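Posted in December by Annick Fraser

Print this page | E-mail this to a friend

I keep being told that towel folding is solved. I've been told so by the Tistska people, by a guy I used to share an office with, and last week by a slide that had the word "solved" on it in green. My own log says otherwise, so let me talk about the log.

Some background for anyone who skipped the last few posts. At Orwood we train a folding policy from demonstrations recorded with hand-held grippers. A person folds the towel, the camera on the gripper records it, and software works out where the gripper was and how wide the jaws were open. That last part gets treated as plumbing. I think it's most of the problem.

We started the month with 1862 demonstrations. After the pose tracker had been through them, 359 were thrown out. Some of those were fair. Plenty weren't, and the rejection message is the same in every case: "trajectory invalid." Invalid how? Lost tracking? Bad clock? The Ross toolkit doesn't say, and the docs suggest you raise the threshold until the number gets smaller. I did that. The number got smaller. I don't feel any better about the data.

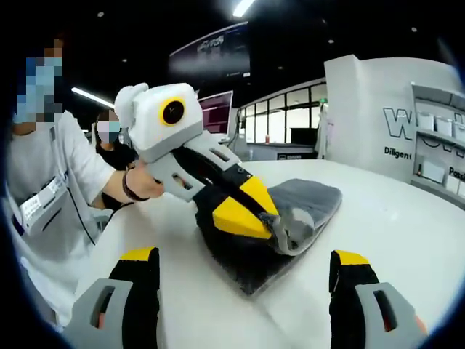
Annick Fraser

The fold is where everything goes wrong. One wedge fingertip and the jaw under it have to catch a doubled edge of dark gray cloth, and the planner has to decide whether it's holding one layer or two. From a fisheye view, charcoal on charcoal, I'm not sure I could tell you myself. Our perception model gives an answer anyway, with a confidence of 0.9-something, every time. I don't trust a model that is never unsure about a towel.

I went through 136 of the rejected clips by hand, which took me most of two evenings and a lot of toast. What I found is boring. The tracker hates glossy tables and overhead lights. It likes clutter, signs, screens, anything with corners. When the hand swings fast and the view fills up with plain white tabletop, the position jumps, the smoother hides the jump, and the policy learns a little hop that no person ever made. Then somebody watches the arm hop and says we need a bigger model.

Maybe we do! I'd just like to see the hop removed first.

So I've written a small checker, called Mukilura for reasons I won't defend. It does 3 things: compares the raw pose with the smoothed one, flags any gap over a limit you set, and writes down why. It's slow and the plotting is ugly. I haven't shown that it improves folding at all, and if it doesn't I'll post that too.

Next up is the gripper width signal, which I suspect is a frame late.

Contact | Copyright Annick Fraser | Back to top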